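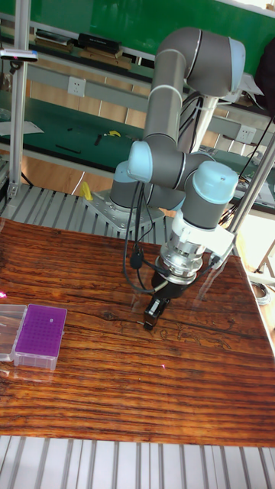 Avetti Manipulation Group, Dratesdale

How to measure approach-height error for a two-finger gripper over a pipette tip rack

This page covers the procedure we use to estimate how far the commanded fingertip height differs from the height at which the fingers meet a surface. The method needs a six-axis arm, a parallel gripper, a flat table and a tip rack. It does not need a force sensor at the wrist. The analysis scripts are in the Barrientos repository under height_error.

The result feeds directly into the policy evaluation. In our August data, 871 of 2,566 recorded approaches ended with a height error larger than the tolerance we had set for rack contact. Most of that error was a constant offset, and a constant offset can be removed before any learning method sees the data.

Before you start

Run the arm through its warm-up cycle. Joint temperatures drift during the first part of a session and the offset drifts with them. Load the tool definition that matches the coupling and fingers now on the arm. An old tool definition is the most common source of bad results, and it produces an error that looks very clean in the plots.

Check the cables along the forearm. They need enough slack for the wrist to point straight down without pulling on the gripper. Move the wrist through its full rotation once at low speed and watch the connector.

Wipe the tabletop. A varnished surface is fine for touch-off, but it reflects overhead light, so do not rely on a depth camera for the table height. Depth readings on a glossy surface drop out in patches, and the patches move when the arm moves. Use contact.

Step 1. Find the table plane

Close the fingers. Bring the tips down over a clear part of the table until they are just above the surface, with the last wrist axis vertical. Switch to the slow descent mode and lower until the motor current in the second joint crosses the threshold in the config file. Record the height and retract.

Repeat at no fewer than four points spread over the area you plan to use. The fit script rejects fewer. If the residual at any one point is more than twice the others, clean that spot and take it again. Knots and grain in a wood top do not matter if the finish is level.

Step 2. Place the rack

Set the rack on the side of the table you will use in the trials and square it to the table edge. Take the lid off and keep it out of the swept volume of the gripper. Measure the rack height with calipers at all four corners of the top plate and enter the mean. Thin plastic top plates flex under load, so the caliper reading is the unloaded height.
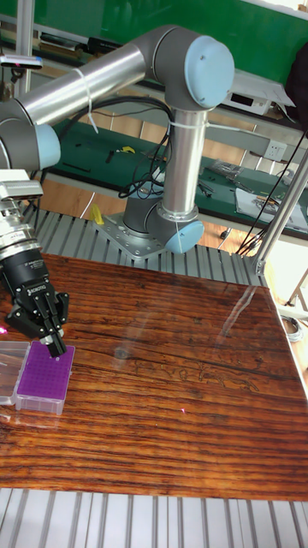
Methods / Contact calibration

Step 3. Touch off on the rack

Command the fingers to the top plate at the same slow speed used for the table. The stretch of the arm matters here. With the forearm extended to one side the structure is less stiff than it is close to the base, and the current signal rises more slowly at contact. Use the separate threshold for extended poses – it is called thr_ext in the config.

Take touch points near the rear, middle and front of the plate. Do not press on the same holes each time, as the plate can take a set. We collect 200 touches per rack position and discard any with a lateral slip flag. In the last run that left 192.

Step 4. Fit the model

Run fit_offset on the table and rack files together. The script fits three terms:

Constant offset along the tool axis
Tilt of the table plane relative to the robot base
Linear sag as a function of horizontal reach

Do not fit the sag term from table points alone if they all lie close to the base. The term will be poorly constrained and will absorb part of the tilt. If the reported condition number is flagged, add touch points at longer reach and fit again.

Step 5. Apply and check

Write the offset to the tool definition and the tilt to the base frame. Leave the sag term in the planner, where it is applied per pose. Then repeat Step 3 with ten new points that were not used in the fit. The held-out error should have a mean close to zero. A nonzero mean with a small spread points to the tool definition. A zero mean with a large spread points to the threshold or to a loose mounting bolt.

Known limits

The method measures height only. Lateral error needs the pin fixture described on the Gikent page. Racks from different suppliers need separate entries, even when the outer dimensions match. The current threshold has to be set again after any change in payload, including a change of fingers or a bracket added at the wrist.

Logs are rotated every Friday. Copy the raw touch files to the project folder before then if you plan to refit.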